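Keeping Dust Out of the Things That Hum

Kelly Stockdale
February 9, 2018

My mother cleaned house from the top down and the back to the front, and she would no more have dusted a bookshelf after vacuuming than she would have served pie before soup. I still do it her way. But there was a whole class of things in the house she never touched with a cloth, and those were the things that hummed: the refrigerator, the box fan, the dehumidifier in the basement, the stereo my father kept behind a glass door. She would run a rag over the outside and call it good. I did the same for years, until the summer our refrigerator began running day and night and I finally got down on the kitchen floor with a flashlight to see what was under there. I will spare you the details, except to say that we had owned a gray cat and then we had not owned a gray cat for three years, and a good part of him was still in residence.

So this page is for the hummers. Most of it you can do in your socks on a rainy afternoon with things you already have in the closet.

Before you start, unplug it. I mean pull the plug out of the wall and lay it where you can see it, even if the switch is off. With anything that gets hot, give it an hour to cool. Then find yourself an old bath towel to work on, a flashlight, a soft paintbrush two inches wide (a new one, please, a brush that has been in varnish will never be soft again), a vacuum with a hose, and a saucer for screws. I like a muffin tin better than a saucer if there are different sizes of screws, and I put them in the cups in the order they came out, starting top left.

The refrigerator

Look for the coils. On older ones they are at the back in a big black grid, and on newer ones they are often underneath, behind the grille at your toes. Some have them tucked away inside where you can't reach, and if the booklet says so, leave them be and be thankful. The bottom grille usually snaps off with a tug at each end. You want a long skinny brush, the kind sold for dryer vents. Slide it in, twist, draw it out slowly, and hold the vacuum hose right beside it so the fluff goes up the hose and doesn't roll across the linoleum. Do it again until the brush comes out clean. I do ours twice a year, in November when the heat has been on a few weeks, and again in spring.

If you have to pull the whole refrigerator out, lay down a piece of flattened cardboard first so the feet don't score the floor, and pull straight toward you. Don't walk it side to side. I have a curved scratch in front of mine that I have been covering with a mat since the day I learned this.

Fans

A box fan or a pedestal fan comes apart more easily than you'd think. The front cage is held on by clips or by a single screw at the bottom, and once it is off you can carry it to the bathtub and rinse it with a squirt of dish soap. The blades you can wipe where they are with a damp cloth, holding each one steady from behind with your other hand. Plastic blades bend, and a bent blade will make the fan shiver all summer. Keep water well away from the middle part where the motor is. That gets the dry paintbrush and the vacuum, nothing else, and every piece should be bone dry before you plug it in again.

Ceiling fans are a different animal. Slip an old pillowcase over each blade and draw it back toward you, and the dust stays in the pillowcase instead of on the bed. Shake it outdoors. If you remember to do this before you change the sheets and not after, you are smarter than I was.

The desktop computer

People are nervous about this one, and I was too. Ours is a plain old tower that lives under the desk in the den, and it pulls in air at ankle height, right where the dog sleeps. Shut it down properly, unplug everything, and set it on a table in good light. The side panel is generally held with a couple of screws at the back edge, and then it slides or swings off. Touch a bare metal part of the case before you put your hands near anything inside, and take off your bracelets and your fuzzy sweater.

Canned air is the usual thing. Hold the can upright, because tipped over it can spit out liquid cold enough to hurt your skin, and use short puffs. Hold the fan blades still with a finger or a wooden skewer while you puff. I do this on the porch with the wind at my back. Work from the top of the case to the bottom, as my mother would have, and finish with the filter if there is one. Leave the big green board and whatever is plugged into it alone apart from the air. You don't need to take out a single piece to get the dust out, and cloths, wet or dry, have no business in there. 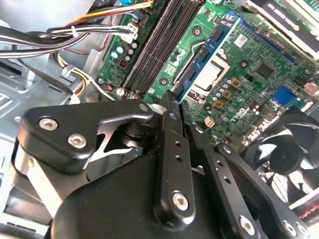
Tamayo wrote in to say that I make too much of canned air and that a hand bulb, the squeezable rubber sort people use on camera lenses, does nearly the same work and never runs out. "I have used the same one on two computers and a sewing machine," the letter went on. "It takes longer and your hand gets tired, but you won't freeze anything, and you can get it into corners the straw won't reach. Please also tell people not to use the house vacuum on the circuit boards. It builds up static, and my brother-in-law found that out with a machine he was fond of." I bought a bulb on the strength of that letter and I will say it is very pleasant to use, though for a tower that has gone a couple of years between cleanings I still reach for the can first and then finish with the bulb. And yes, please keep the vacuum for the outside vents and the carpet underneath.

The dehumidifier

There is a filter in it. I say this because I ran ours for a good long while without knowing. It slides out from the back or the side, and it washes in lukewarm water with a drop of soap. Let it dry on the rack overnight. While it dries, empty the bucket and scrub it with a cup of white vinegar and a bottle brush, getting up into the corner where the float is. The float should bob freely with your finger. If it sticks, the machine may think the bucket is full and simply quit, and you will be down there in your robe at ten at night wondering why the basement smells like a boat.

The clothes dryer

Clean the lint screen every load, which I am sure you do. What you may not do is wash it. Dryer sheets can leave a film on the mesh that you can't see, and if you run water over the screen and the water puddles on top, that is the film. A soft toothbrush and hot soapy water will take it off. Dry it completely before it goes back.

Then once a year pull the dryer out and have a look at the duct. Ours runs to an outside wall with two bends in it, and the second bend is where all the trouble collects. If you have the white plastic accordion kind, replace it with metal. Count that as the one thing on this page I would nag a stranger about. If yours is a gas dryer, leave the moving of it to somebody who knows gas lines.

A few odds and ends

Put a small piece of masking tape somewhere out of sight on each machine and write the month you last cleaned it. I used to keep a notebook, and I used to lose it.

Old socks make better dust cloths than anything in a package. Wear one on each hand and do both sides of a vent at once.

Raise the tower off the floor if you can. Mine sits on an upended wooden crate that once held clementines, a grown-up 3 inches or so above the dog, and there is a good deal less fur in it now.

Save the little bags of drying beads that come in shoe boxes and tuck a few in the drawer with your spare cords and batteries.

When you are finished, plug the thing in and stand there a minute and listen. A clean fan has a smoother, lower sound, and you'll want to know what it sounds like so you can tell when it starts to change. Mine in the den generally starts to whine a little by the end of summer, and then I go and look for the muffin tin.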